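# Mugs, glasses and table surfaces: frequently asked questions

Applies to the crockery pool and shared tables at Gough, Brulldale. Revised in March. Queries go to Anas El-Sayed at the ground-floor desk.

## The pool

**What does the pool contain?**

White ceramic mugs, clear drinking glasses, plastic pitchers and plastic bowls. The current stock is 474 pieces. Plates and cutlery are held by the kitchen under a separate scheme and should be returned there.

**Are the mugs and glasses matched in number?**

No. Glasses are replaced more often and are ordered in smaller lots. Mugs outnumber them for most of the year.

**What is the mug specification?**

Plain white, glazed inside and out, straight-sided, one handle. The pool mug is the Plirnum catering pattern. Earlier mugs from other suppliers remain in use until chipped. Printed mugs are not accepted into the pool, as the transfers fade at different rates in the machine and then get reported as staining.

**Can I keep a pool mug at my own table?**

For the working day, yes. Mugs are collected at 5.30 pm from any shared surface. A mug left in a locker is treated as missing after four working days.

## On the table

**Does a mug need a coaster on the light wooden tabletops?**

For hot drinks, yes. The tops are finished with Uswood hard-wax oil, which resists water well and heat less well. A mug filled from the boiler can leave a pale ring through the finish. Cold water in a glass is low risk if the outside is dry and the glass is moved before the end of the day.

**Where should the mug and glass stand?**

Together, set in from the table edge, with a gap between them wide enough for a hand. A mug handle may point in either direction as long as it does not overhang. Pitchers and bowls go towards a corner, where they can be reached for without passing a sleeve over the drinks.
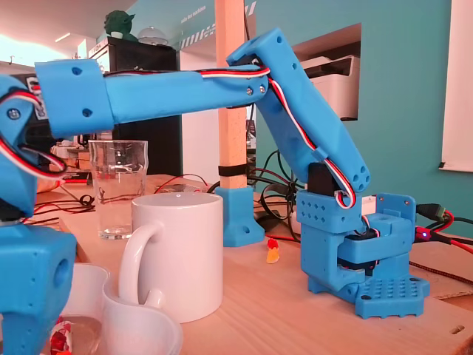 Salma Kamel asks whether a glass with a little water left in the bottom should be emptied before it goes back on the trolley, given that the trolley sign says only "rinse not required". It should. The sign refers to residue. Loose water tips into the tray below and then runs on to the floor at the door threshold. Pour it into the sink or the nearest drain jug. The wording of the sign will be changed at the next reprint.

**Can the pitcher be used for things other than water?**

Dry, wrapped items are permitted if the pitcher is washed before it is used for drinks again. Do not use it for squash, milk or tea. The plastic takes up colour at the base seam and the mark is permanent.

**Are sweets allowed on the shared tables?**

Yes. Wrapped sweets should stay in a bowl. Unwrapped ones, gummies in particular, should not be put down directly on the wood. The sugar softens in a warm room and bonds to the oil finish.

**There is a gummy stuck to the table. What now?**

1. Lift it by hand. If it comes away cleanly, wipe the spot with a damp cloth and stop there.
2. If it holds, lay a cloth wrung out in warm water over it for a few minutes.
3. Slide a plastic scraper under it, working along the grain.
4. Wipe with clean water and dry at once.

Do not use a metal blade, ice spray or citrus cleaner. Ice spray does no harm to the sweet and leaves condensation in the joints of the top. Citrus cleaner strips the oil.

**May bags and pouches be left on the table with drinks?**

Small items, such as a zipped pouch, may lie flat on the table to one side. Rucksacks go under the table or on the hooks.

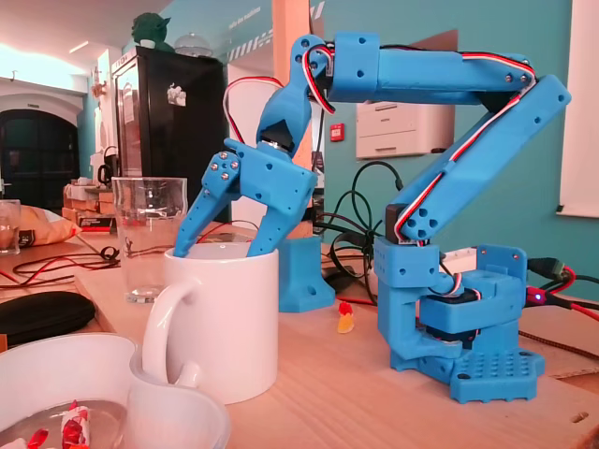 *White mug and clear glass on a light wooden top, with red-and-white wrapped sweets in the bowl.*

## Washing

**What temperature are the machines set to?**

The glass cycle runs at 51 °C. The mug cycle is hotter and its setting is locked. Put glasses through the glass cycle only, including when they look dirty enough to justify the other one.

**Can mugs go through the glass cycle?**

They can, and tea staining will probably survive it. Use it for a mug that has held water.

**Why do the glasses come out cloudy?**

There are two causes, and they are treated differently. Wet a fingertip with vinegar and rub a small area of the dry glass:

- If the area clears, the film is limescale. Report it to the desk so that the salt level in the softener can be checked.
- If the area stays cloudy, the surface is etched. Etching cannot be reversed. The glass may stay in use if the rim is sound.

**How are tea stains removed from the inside of a mug?**

Two teaspoons of bicarbonate of soda, enough water for a paste, soft cloth. Leave it for ten minutes if the line is dark. Scouring pads dull the glaze and later stains take hold faster in the dulled area. The grey streaks sometimes seen in the base are metal from teaspoons and come off with the same paste and more patience.

**Can the plastic bowls and pitchers go in the machine?**

Bowls, top rack. Pitchers are washed by hand, in water that is comfortable to the touch. The rim goes out of round at mug-cycle temperature and the lid then no longer seats.

**How long should a mug last?**

The supplier's figure for the glaze is 3,000 wash cycles. Pool mugs are normally withdrawn earlier for chips.

## Damage and storage

**Which chips matter?**

Any chip on the rim, inside or outside. Any chip where the handle meets the body. A chip on the foot ring is acceptable for drinking and unacceptable for the tabletop, as unglazed ceramic scratches oiled wood when it is slid. All three go in the grey tub.

**How do I test for a crack I cannot see?**

Hold the empty mug by the handle and tap the body with a fingernail or a wooden spoon. A sound mug rings briefly. A cracked one gives a short flat note. Do not test by filling it with boiling water.

**A glass has broken on the table. Who clears it?**

Keep the area clear and ring the desk. Fragments are picked up with the stiff card and the brush from the red kit, and the top is then wiped with damp paper, which is bagged with the glass. Cloths used on broken glass are thrown away.

**Can glasses be stacked?**

No. Flared glasses wedge into one another as they cool. If two are already stuck, stand the lower one in warm water, put cold water in the upper one, wait a minute and pull straight. Twisting breaks the rim of the lower glass.

**Can mugs be stacked?**

Two high, on the shelf, handles in line. Never on the trolley.

**Are rings in the wood repairable?**

White rings usually are. Dry the area fully, leave it overnight, then have the desk apply a thin coat of Uswood maintenance oil along the grain. Dark rings mean that water has passed the finish and the top needs sanding. Anas El-Sayed keeps the list of tops awaiting sanding; give the table number, which is stamped on the underside of the rail.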